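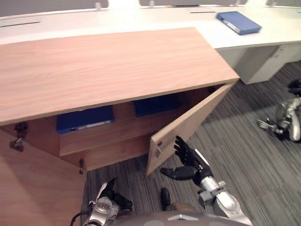

OK so I have opinions about filing cabinets now. Specifically about low wooden cabinets with two doors, because I've spent most of this week dealing with the paper in our office and I need to tell somebody who isn't my coworkers. When you're down to a blue binder lying flat on one side and another blue one way back in the shadow under the top, you start asking yourself what the cabinet is even for. Thread, sorry in advance

Background: we're a small translation office, we moved to Atholm last May, and all the paper moved with us. All of it. Invoices, style guides, printouts of emails (!!) from people who left before I got here. It went into whatever had doors and the doors got closed

Then Sandra Sedgwick, who I love, sent a message on Monday that said "could we please know what we own." That was the whole message. I said I'd do it. I don't know why I said I'd do it

First thing I learned: binders lying flat are a trap. You put one down flat "for a second," then something goes on top, then a stapler, then a box of envelopes, and now the bottom one is basically part of the furniture. Stand them UP. Spines out. I will be putting this on a mug

Second thing: a label strip is only as good as whoever wrote on it. I found one that said MISC 2. There is no MISC 1. I have looked everywhere for MISC 1. Santino says he thinks MISC 1 was the Gethin project and got recycled years ago, which, fine, but then why is Gethin ALSO in a folder called "Peiyu ask"

(I asked Peiyu Tan. She has never seen it before in her life)

The good news is most of the paper could go. We have scans of every contract, and the rest was reference stuff for clients we don't have anymore. I filled the recycling cart twice and my hands smell like old toner

The weird news is that once you take out what doesn't belong, you need so much less cabinet than you thought. We were about to buy another one! There was a tab open! Damián had the Flulivberg one in the cart for 40 bucks plus delivery and was just waiting for me to say go

I did not say go. Tab closed. Forty dollars back in the snack budget where it belongs

Side note on doors, if you're shopping. Hinged doors look great in the store, and then you get home and they need all that room to swing. Two doors wide open and suddenly that's your whole walkway. I have a bruise on my shin the size of a plum. If your space is narrow get sliding ones, or no doors and just be a tidy person

But I do like being able to throw both doors open and see the shelf at once. With sliding ones you only ever get half, and the thing you want is in the other half, every time

Another tip, from Ivana Acuña, who used to work in a law library and is the only adult among us: most-used stuff goes at the front edge of the shelf. Don't push it all the way back because it "looks neater." The back is dark. You will forget it's there and then you'll order a second one

We did order a second one, by the way. Two identical copies of the Grurska glossary, 26 pages each, both hole-punched, both with the same coffee ring on the cover. I can't explain the coffee ring

Current plan: top shelf is live projects, bottom is tax stuff, one binder per year, standing up. Envelopes and printer paper live by the printer like normal people's do. If it doesn't fit the plan it goes on my desk until Friday and then we have a Conversation

Somebody asked what label maker I'm using and it's a pen. A fine black marker on the strip that comes with the binder. I type so badly on those tiny keyboards that I'd waste the whole roll

Also asked: yes, I wiped down the shelves. Damp cloth, then a dry one right after, because I don't like leaving wood wet. Took five minutes and I put it off for three days

Still to do: the drawer under the printer, which I have opened once and closed again. If anyone has found MISC 1 please DM me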